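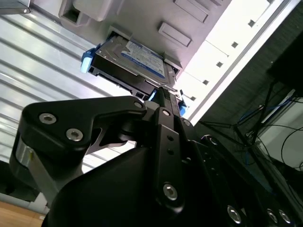

Fig. 1. Gripper at the drive caddy.

So, the drive-swap fault in the Tolel cell. My code stopped on error 407 — grip force over limit — with the caddy still in its rails, and I hit retry. Don't do that!

3 shares · 6 comments
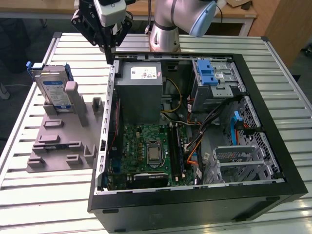 Emiliano Montes: Does the e-stop open the fingers?

No, ours hold. Read the force log before you jog anything. 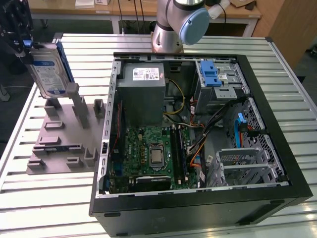

Photo: Huerta Lab

For next week, find the line where my retry skips the force check.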